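December 19, 2020

# Stop selling picking cells by the pick

Brornell has started offering its bin-picking cell as a service. You don't buy the arm, the gripper or the software. They deliver the lot, set it up, and charge you for every item it moves from one place to another. The contract we were shown runs for 60 pages, of which 14 are about what counts as a pick. I think that is the wrong way round, and I think small warehouses should be wary of it.

I should say where I stand. I look after the packing side of a mail-order business that sells household odds and ends. We have had two offers on the desk since the start of December, one from Brornell and one from Sasel, who sell a kit outright and leave you to get on with it. I have no tie to either. I would quite like one of them to work, as bin work is dull and it is hard to keep people on it through the winter.

The case for paying by the pick is easy to make. If the cell stands idle, you pay nothing beyond the base fee. If it is slow, the supplier earns less. The risk is meant to sit with the people who built the thing, and a firm like ours can try it without a large loan. I agree with all of that as far as it goes.

The trouble starts when you ask what a pick is. In the Brornell contract, a pick is complete when the gripper has closed on an item and the item has left the bin. If the item is then dropped, that is a handling event, and handling events are settled every quarter. If two items come up together, that is one pick and one exception. The customer has to sort out the exception, by hand, and that time is not in the contract anywhere.

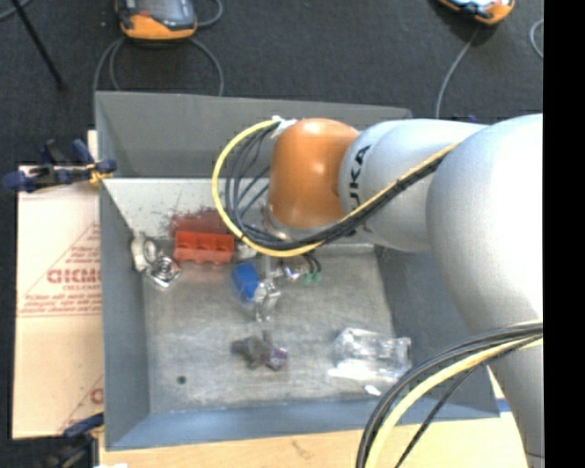
The stock you put in front of the arm decides most of the bill, and sales sheets have very little to say about it. They give a rate for boxes, or for bottles, or for bags. Real returns come back mixed. A clear plastic bottle lying on its side, with a red-orange block further back and a shiny metal piece up in the corner, is closer to what we get than any rate table. Those are different jobs for a camera and for a gripper. Clear plastic is known to be hard to see. A corner leaves little room for the fingers. Under a flat price per pick, the supplier has every reason to let the arm take the easy items first and leave the rest in the bottom, and the contract lets it do so. Clause by clause, there is no duty to empty the bin.

An empty bin is what I want to pay for. A bin with two awkward items left in it still needs a person to walk over, lift them out and scan them. If that happens on every bin, I have bought a machine and kept the walk.

Sasel's kit has the opposite fault. You own it, so the awkward items are your problem from the first day. The manual is clear and the parts list is fair, but cable dressing, bin fixing and gripper changes are all left to the buyer. Cables that run on the outside of an arm have to be tied with enough slack for every turn of the wrist, and somebody has to check them. Sasel lists this under routine care and gives it two lines. A site with its own engineer would be fine. We share one with Prothero, the printers next door, and they need him most afternoons.

There is a third way of doing it. Gunder, who mostly sell conveyors, will rent a cell at a fixed monthly price with a target for bins cleared, and the rent drops if the target is missed. Their cell is slower than Brornell's on paper. I don't much mind. A bin cleared is something I can see from the end of the aisle, and it is the same thing my own staff are judged on. The weak spot is that Gunder wants the customer to promise what goes into the bins, and our returns don't keep to a list. We have asked them to set the target from a trial on our own stock, and they have agreed to talk about it.

My advice to anyone with the Brornell offer in hand is to ask for the price per emptied bin, using a bin you filled yourself. If they will quote it, the cell may well be worth having. We asked, and the reply was a revised price per pick.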